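Plovo two-arm kit, worth the money?

Forum: Home & Small Workshop Automation
Started by gravelroad_liz, 19 August 2018

gravelroad_liz wrote:
Hi all, long-time lurker here. Our shop does gift packing for a few local stores and I've been eyeing the Plovo kit, the one with both arms, the head camera and the software bundle. Dierckx quoted me $2478 a month on a lease, training day included. Has anyone had one for more than a week or two? The sales videos are lovely but they're all cubes and blocks, and I don't pack cubes! I pack soft, lumpy, annoying things.

tinbender wrote:
We've had ours since April. Short version: good arms, so-so software, brilliant support. Dierckx had someone on the phone inside the hour when our left wrist started drifting. The manual is rubbish though, and I say that with love. Whole chapters still talk about the old Adton controller, which isn't even in the box any more.

Moose_Jaw_Mike wrote:
Disagree on the software. I find it perfectly fine once you turn off the auto-smoothing. It's the grippers I'd grumble about. Two fingers is two fingers. Anything floppy and you're praying.

tinbender wrote:
You're gripping too hard, mate. Drop the force to 30 percent and come in from the top. I do tea towels all day.

Moose_Jaw_Mike wrote:
Tea towels are flat! Try a scarf with tassels and get back to me.

gravelroad_liz wrote:
Ha, okay, so plush toys into paper carry bags? That's a good half of my Christmas work. The bags have a liner and I'm worried the fingers will catch on it.

pallet_jack wrote:
Preltard does a cheaper one, $2143 on the same terms. You lose the second arm and the training day. I looked at both and went Preltard, no regrets, but I only do jars and tins. For soft goods I honestly couldn't tell you.

lmertens wrote:
Liesbeth Mertens here, I do bench setups for people who've leased the Plovo (so yes, I'm biased, grain of salt and all that). Toys into bags is one of the nicer jobs for it. Open the bag right up before you start and don't try to make the arm do that part, you'll only lose your afternoon. Pinch the toy high, go in over the top of the opening, let go. With a puffy liner I fold it down over the rim first and it behaves much better.
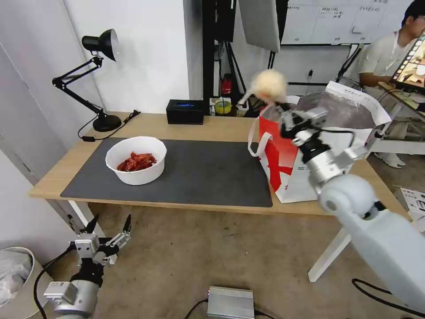

Speed is where I'd be careful. People crank it up on day one and then wonder why the toy swings and clips the handle. Start slow, do a run of 14, then nudge it up a notch. And budget for spare fingertips, they're not covered by the lease, which I think is a bit cheeky.

Moose_Jaw_Mike wrote:
Not covered?! I've been told they are. Going to go read my paperwork.

tinbender wrote:
They're not. Page after the insurance bit. Found out the expensive way.

gravelroad_liz wrote:
Thanks everyone, this is exactly what I was after. I'll ask Dierckx for a trial on my own bags before I sign anything. Does anybody know if they'll bring the kit out to you, or do I have to cart my stuff to them?

tinbender wrote:
They came to us, but we had to clear a desk and have the power sorted beforehand. Ask for the grey mat too, ours didn't come with one and the bags slid everywhere.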